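Bezawit Tamiru on Teff, Patience and Getting Up Before the Birds

I have been buying injera from Tilahun Bakery for longer than I'd like to admit, mostly from the cooler at the corner store, and I had somehow never met the person who makes it. So when my editor asked if I had any food people I wanted to talk to over the winter, hers was the first name out of my mouth. Bezawit Tamiru answered my email in one line. "Come at four. I mean in the morning."

I went at four in the morning! It was February, my car heater was doing nothing, and the bakery smelled so good from the parking lot (sour, warm, a little like a brewery and a little like toast) that I forgave everybody involved.

If you've never had it, injera is the big, soft, spongy flatbread that goes under nearly every Ethiopian and Eritrean meal. You tear off a piece and pick up your food with it. The batter is made from teff, a grain so tiny you could lose a spoonful of it in the carpet and not find it until you moved out, and it ferments for days before it ever meets a griddle. The top of a good one is covered in little holes that people call eyes.

"My mother judged every house by the eyes," Bezawit told me, pouring batter in a spiral from the outside in while carrying on a full conversation. "We would visit someone, a lovely person, very generous, and on the way home she would say, the eyes were not good. That was the whole review."

She grew up watching her mother and her aunt bake outdoors on a clay plate over wood. She didn't like it one bit. The smoke got in her hair and she wanted to be an accountant, and for a while she was one. She came to Zandton to do the books for a shipping company, stayed there eight years, and baked at home only because what she could buy in town was, in her words, "a pancake with an attitude."

Her coworkers started asking for some. Then their cousins did. Then a restaurant owner named Getachew Ambaye tasted a piece at a baby shower and followed her out to her car.

"He did not say hello," she said. "He said, how many can you make by Saturday morning service. I said to him, sir, I have a job."

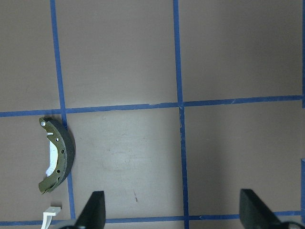
She kept the job another year and baked at night. I asked her how she got through that and she laughed at me, kindly. She'd get home, eat, sleep a little, and be up pouring while the rest of her building was asleep. She had two electric griddles running off different outlets, because if she put them both in the kitchen the lights went out, so one lived in the hallway. The batter buckets sat in the bathtub. It was the only place in the apartment that stayed the temperature she wanted, and she got used to showering at the gym.

"I had a gym membership only for the shower. They must have thought I was so dedicated."

Mr. Ambaye is still a customer, by the way. I called him later that week and he told me the same story with himself as the hero. In his version he did say hello.

What I really wanted to know about was the fermentation, because I have tried this at home and I have made some terrible things. My first batch never bubbled. My second batch bubbled so hard it lifted the lid and crept across the counter. My third looked right, smelled right, and then welded itself to the pan, and I had to soak the thing overnight.

Bezawit listened to all this with her arms folded and then asked me what flour I'd used. I told her. She closed her eyes for a second.

"Okay. First, you bought old flour," she said. "It sits in the health food store, nobody buys it, it gets tired. Smell it. If it smells like nothing, it will taste like nothing." She buys from a small importer called Stevinov, and she opens every sack when it comes in and sticks her whole hand inside. She has sent sacks back. She showed me two kinds side by side, the ivory and the brown, and had me taste them dry off my fingertip. The brown is earthier, close to cocoa, and the ivory is milder and a little sweet. Most of her restaurants order a mix. The older customers, she said, want it dark.

Then there's the ersho, the yellowish liquid that rises to the top of the batter as it ferments. You save some from each batch to start the next. Hers goes back to that first apartment. She keeps a spare jar in her sister-in-law's refrigerator across town, the way other people keep a spare house key, and it has saved her once already, when a cleaning crew helpfully washed out every container in the place.

"I didn't yell," she said.

"She yelled," said Bontu Tesfamariam from over at the far griddle, without turning around.

Bontu has been at the bakery nearly from the start, and she's the fastest baker there. On a normal morning the two of them and a third baker turn out 700 rounds between them. Before holidays they've gone a good deal higher than that, and nobody wants to talk about it. I watched Bontu work for a long time. She pours, waits until the eyes come up, puts the lid down, and seems to know when to lift it by some clock I couldn't hear. I asked what she was listening for. She said she wasn't listening for anything, she was thinking about her son's dentist appointment.

They let me try. My first round had a thick middle and a lacy edge, and Bontu looked at it for a while and said it was a nice shape for a hat. My second was better! I ate both of them standing up, with a scoop of lentils somebody had left warming on the side, and I would do it all again tomorrow.
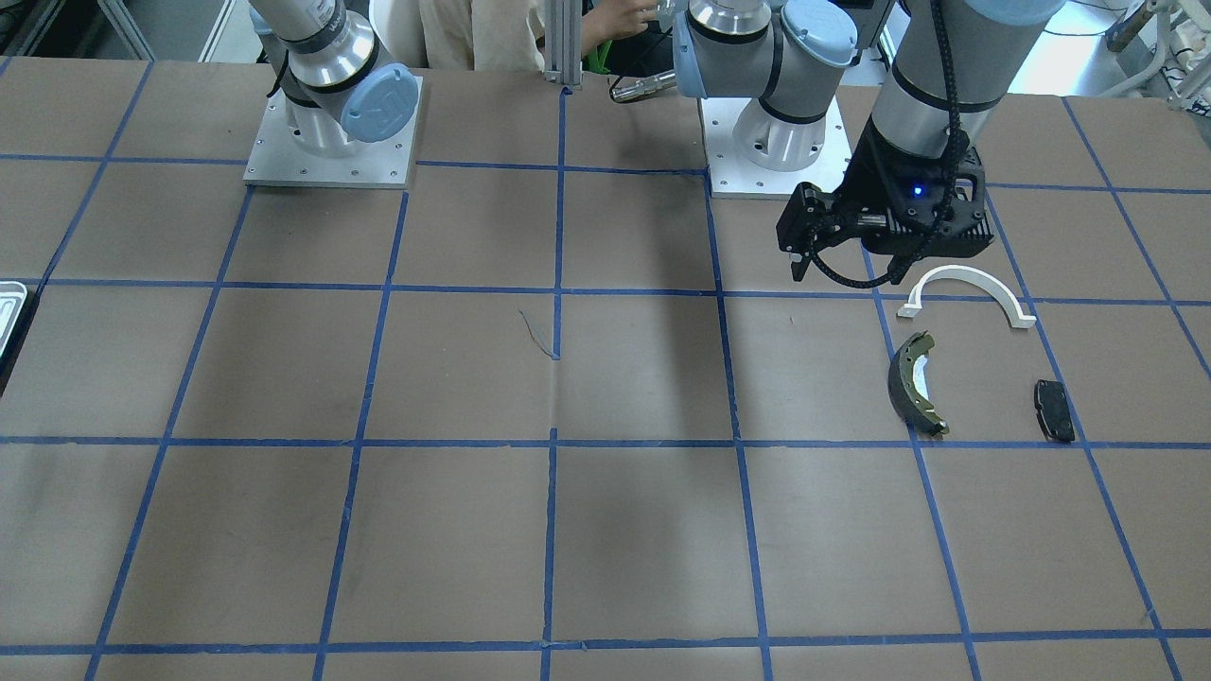 Back to the batter, though, since I did promise a couple of readers I'd ask about it. Bezawit's advice for a home baker goes like this, and I'm giving it to you pretty much as she gave it to me. Mix your teff with water until it's like thick paint. Work it with your hand, longer than you think, until there's no dry flour hiding anywhere. Cover it and leave it alone. In her kitchen it gets three days in the cold months and two in summer. When it smells sharp and clean, like yogurt, pour off the dark water on top. Then take a cup of the batter, cook it in a pot with more water until it goes thick and shiny, let that cool down, and stir it back in. That step is called absit, and it was the one I'd been skipping.

"You skipped the absit?" she said. I said the recipe I'd found online didn't have it. "Then it was a recipe for something else."

After that it rests until it rises and falls back, and then you bake. She runs her big griddles at 438 degrees, which she arrived at by being stubborn and writing everything down in a notebook (the accountant is still in there). Under that, she says, the eyes come up lazy. At home she'd have you skip the thermometer and flick a drop of batter on the pan. If it sets right away with holes in it, you're good. And don't flip it, ever. I had been flipping it. I didn't tell her.

I asked whether she misses the office. She thought about it longer than I expected. She misses sitting down, she said, and she misses the Christmas party. She doesn't miss a certain manager. And there are parts of the work she still does exactly as she used to, because on the first of every month she shuts the door and does the books herself, and everyone knows to leave her be.

Money came up a few times, and she was pretty open about it. Teff costs what it costs. The year the price jumped, she held her own prices for as long as she could, and then she wrote each restaurant a letter by hand to tell them what was coming. She lost one account. A bigger outfit, Vetlow, had come around offering a cheaper round made mostly with wheat and barley. "It's fine," she said. "People eat it. My mother would have something to say in the car."

Her mother, Tiruwork Gebremichael, lives with her now and comes in some mornings, late, after the ovens of the pastry place next door have warmed up the shared wall. She has her own chair there. She arrived while I was putting my coat on, was introduced, shook my hand in both of hers, and then went directly to the cooling table and lifted the corner of a round to look at it in the light. Bezawit pretended to be wiping something.

"Good," said her mother, in English, I think for my benefit. Then she said something longer in Amharic that made Bontu laugh so hard she had to step away from the griddle. I asked what it was. Bezawit said it didn't translate.

The next thing, if the lease works out, is a little counter in front with a few stools, so people can come in and have a plate of something at lunch. She doesn't want a restaurant. She was very firm on that, and so was Bontu. She wants shiro, greens, one lentil dish and coffee, and she wants to close at three. Her cousin Amanuel Asfaw has offered to do the coffee and has already started buying cups, which she found out about when the boxes came to her house.

You can buy Tilahun injera at most of the corner stores on the east side, and the bakery sells it from the side door until it's gone, usually by ten. Bring cash. If you're going to try making it yourself, she'll sell you a jar of ersho for a few dollars if you ask nicely, and I've got one in my fridge right now with a note on it telling my husband to keep his hands off.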